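The case for a bare floor

Storage advice tends to begin with containers. The Ornow flats in Proltley were let with 2 fitted cupboards each, and most tenants I spoke to had bought more shelving by July. I think the money was misspent. The quantity that governs how a room works is clear floor, and it is seldom measured.

A stretch of floor with nothing on it can be swept in one pass. Put a stool and a box there and the same job means lifting, sweeping and replacing -- three operations, repeated every time.

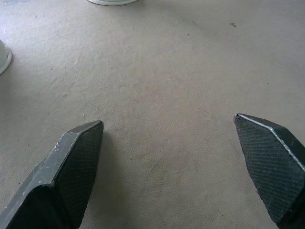

Shelving has a cost as well. Each unit takes its own footprint plus the strip needed to stand in front of it, and a unit 58 cm deep takes a good deal of a small room before anything is stored on it. Wall hooks take almost none. I would fit those first, remove whatever has no fixed place, and leave the purchase of further furniture until a full season has passed.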